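Kinesthetic vs. teleop demos for pick and place

neltow_rig
Recorded 268 demos over the VR link, toy fruit into a bowl. Policy still closes too early. Would hand guiding fix it?

ansah20
Probably. You feel contact when you move the arm yourself. I got by with 13 guided demos per object.

skostance
Disagree. Hand guiding puts your own arms in the camera view, and the policy learns from that. Check your latency first. Ours was over 2 frames off between hand command and video.

neltow_rig
Will check Sunday. Same table for every run, pineapple and beige bowl, glass top.
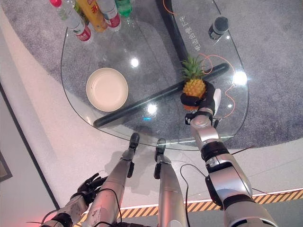
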